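Ginkgo als Motiv in der Textilgestaltung

Das Ginkgoblatt gehört zu den Pflanzenmotiven, die man sofort wiedererkennt, selbst wenn sie auf ein paar Linien reduziert sind. Ein Fächer, ein Stiel, feine Adern — mehr braucht es nicht. Als Ornament ist es vor allem in Ostasien verbreitet, in Japan unter anderem auf Kimonostoffen und als Familienwappen. In Europa wurde es durch Goethes Gedicht »Gingo biloba« aus dem West-östlichen Divan bekannt und später vom Jugendstil begeistert aufgenommen.

Botanischer Hintergrund

Ginkgo biloba ist die einzige heute lebende Art einer einst artenreichen Pflanzengruppe. Der Baum ist zweihäusig, verliert im Herbst sein Laub und färbt sich davor leuchtend gelb, in Mitteleuropa meist ab Oktober. Die Blattadern verzweigen sich gabelig: Jede Ader teilt sich in zwei, diese teilen sich wieder, und so fort bis zum Rand. Eine Mittelrippe fehlt. Für Zeichner ist das ein Geschenk, denn die Adern geben die Richtung der Linien schon vor, und der gewellte Rand verträgt fast jede Vereinfachung. 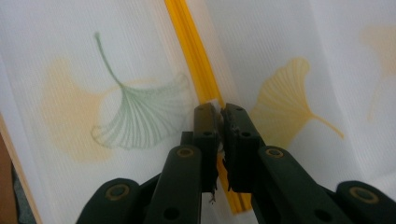
Ginkgoblätter in Grün und Gelb, das grüne als feine Umrisszeichnung mit strahlenförmigen Adern

Form und Farbe

In Musterbüchern werden meist zwei Grundformen unterschieden: das ungeteilte Blatt mit durchgehendem Rand und das zweilappige mit tiefem Einschnitt. Beide kommen am selben Baum vor, oft sogar am selben Zweig! Die Textildesignerin Haiyan Guo hat für das Archiv der Druckerei Odmont 114 Ginkgodessins geordnet und dabei nach der Führung des Stiels sortiert, eine Einteilung, die sich als erstaunlich brauchbar erwies. Lange, geschwungene Stiele verbinden die Blätter zu Ranken, kurze lassen sie als Streumuster über die Fläche treiben. Bei der Farbe überwiegen Grün und Gelb, häufig nebeneinander im selben Rapport, sodass Sommer und Herbst zusammen erscheinen.

Druckverfahren

Für kleine Auflagen eignet sich der Schablonendruck, bei dem jede Farbe eine eigene Schablone erhält. Die Werkstatt Kong in Wetport verwendete lange Zeit Holzmodel, in deren Oberfläche die Adern als Stege stehen blieben. Bei größeren Mengen lohnt der Rotationsdruck. Eine typische Odmont-Auflage umfasste 3.000 Meter, eine Sonderserie für die Manufaktur Trarnska nur 300.

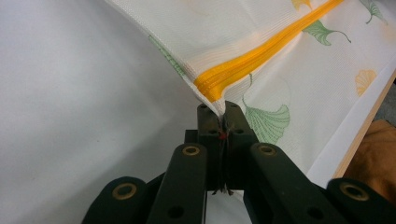

Der Grundstoff entscheidet stark darüber, wie das Motiv wirkt. Auf dichtem Baumwollsatin stehen die Adern scharf, auf Leinen verschwimmen sie ein wenig mit der Gewebestruktur, was vielen älteren Dessins einen wunderbar weichen Charakter gibt. Offene Gewebe sind schwieriger. Ein weißes Netzgewebe wie das eines Wäschebeutels bietet der Farbe zu wenig Fläche für durchgehende Haarlinien, und wo man es zu einer Spitze zusammenfasst, wirft die Zeichnung Falten. Auf solchen Stoffen wird der Fächer deshalb gern als volle Fläche gedruckt oder gleich aufgestickt.

Verwendung bei Heimtextilien

Kissenbezüge, Vorhänge und Bettwäsche sind heute das wichtigste Feld. Auf weißem Grund wird das Blatt oft mit Blüten in hellen Gelb- und Orangetönen kombiniert, obwohl die Blüten des Ginkgos selbst recht unscheinbar sind. Botanisch ist das frei erfunden — dem Muster tut es gut. Reißverschlüsse und Paspeln greifen gelegentlich eine der Druckfarben auf.
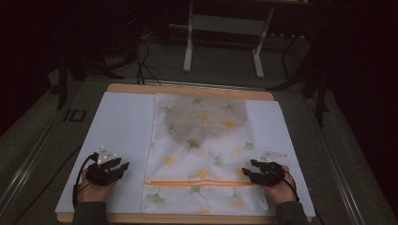 Sammlungen

Das Musterarchiv in Wetport verwahrt 2.372 Stoffproben mit Pflanzenmotiven, darunter die Ginkgodessins von Odmont und mehrere Model der Werkstatt Kong. Die Proben der Trarnska-Serie sind nach Farbstellung abgelegt und können auf Anfrage eingesehen werden.

Siehe auch: Blattornament, Zeugdruck, Rapport (Textil), Jugendstil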